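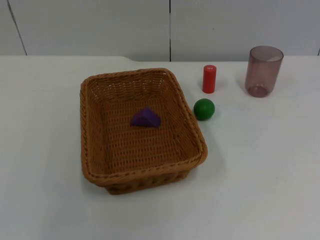

One in, three to go.

The basket was supposed to hold bread. I bought it in Lollesville in January, at one of those shops where everything smells of candle, with a picture in my head of rolls under a cloth napkin and people reaching for them. We don't eat rolls. I don't own a cloth napkin. For two months it sat on top of the refrigerator holding takeout menus for restaurants that had closed.

Now it lives on the white table and holds blocks. In theory.

The blocks came from Costigan, which isn't as far as the drive makes it feel. Somebody was clearing out a playroom and had put everything in a carton on the porch with a sign saying TAKE ALL, the word ALL underlined hard enough to go through the paper. I took all. I got home with most of a shape set, a couple of balls, some plastic cups, and a puzzle of a farm with no farmer. The sheep look fine without him.

My plan was one container per kind of thing. I'd read a long article about it, with photographs of shelves in houses where I assume the children are kept somewhere else. You sort by type, you give each type a home, and then everyone in the household knows where it goes. So I ordered a storage unit from Werkex, the one with the little bins, and put it together over an evening that I would prefer not to discuss. The instructions had 2 step nineteens. One of them was wrong and I did that one first.

The trouble with sorting by type is that you have to decide what the types are. Take the purple triangle. Is it a block? Sure. The red cylinder is a block too, I suppose, although it rolls if you put it down on its side, and the article wanted rolling things kept together. So it goes with the green ball. But the green ball is plainly a ball, and balls had their own bin, and the ball bin was already full of one larger ball that fit it so exactly I had to turn the bin over and slap the bottom to get it out.

And then there's the cup. It's a see-through sort of mauve, a color I associate with dentists' waiting rooms, and it doesn't stack with any of the others. Is it a toy? Is it kitchen? I have drunk water out of it. I have also found a crayon in it, the same afternoon. For a while I kept it in the cabinet with the real glasses, where it looked like it had come to the wrong wedding.

I gave the bins about 90 minutes of serious effort. I made labels. One of the labels said MISC, and by the end of the session MISC was the only bin with anything much in it.

So, the basket. Everything on the table goes in the basket, the basket goes on the shelf, and we can all have dinner. I tried this out properly with the four things that had been lying around longest. The triangle went in first and looked very good in there, I have to say. Purple on wicker. It had the whole floor of the basket to itself, like someone who'd gotten to the movie early. I stood there admiring it for a bit, and then I went to answer the door, and then it was dinnertime.

We ate at the counter.

A few practical notes, in case you're thinking of going the basket route yourself. Wicker catches on sweaters. Crumbs go into the weave and stay there; I've tried a dry paintbrush, which moved them to other parts of the weave. The rim on mine is thick and braided all the way around and has held up better than the rest of my decisions this winter. Don't get one with a lid. A lid is a second thing to put away.

The Werkex unit is in the hall now, holding gloves. There's a Skurska catalog on the kitchen counter with a page folded down at a wooden toy chest, dovetailed corners, soft-close hinge, $1,329 before delivery. I've measured the wall under the window twice. It would fit, if we moved the bookcase, and for that we'd need to take the books out and put them in something.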